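Vinyl or cloth for a potluck table?

prumdale_pat
Our block potluck is in June and I'm in charge of tables again. Last year I bought the cheap vinyl covers and they stuck to everybody's arms. Thinking real cloth this time, 6 tables. Am I nuts?

gravyboat44
Not nuts, but you'll be washing barbecue sauce out until Labor Day. Vinyl wipes down in ten seconds.

checkmate_lu
Cloth all the way!! I'm a yellow gingham person and I will never go back (my sister says it looks like a diner, I say good). 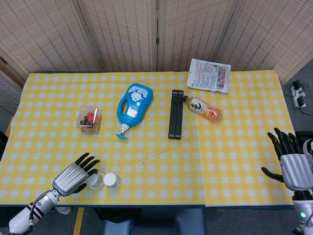
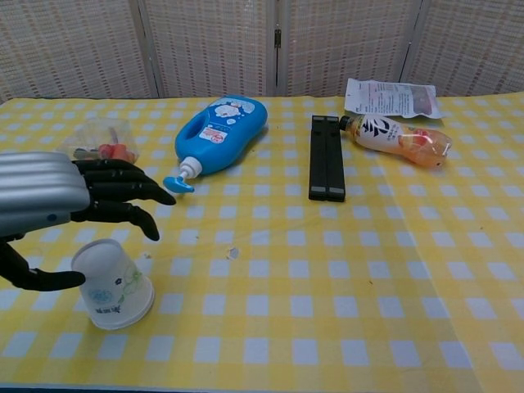
Whatever you get, buy it longer than you think. Mine from Bundance shrank around 4 inches in the first wash and now I do cold only, line dry.

gravyboat44
See, that's my point. Vinyl doesn't shrink.

checkmate_lu
Vinyl also smells like a pool float, so.

prumdale_pat
Ha, ok. Going with cloth for the food tables and I'll reuse the vinyl for the kids. Anybody know if Ziltex clips fit a thick folding table?

gravyboat44
They do on mine. Get extra if you're outdoors on a windy Sunday.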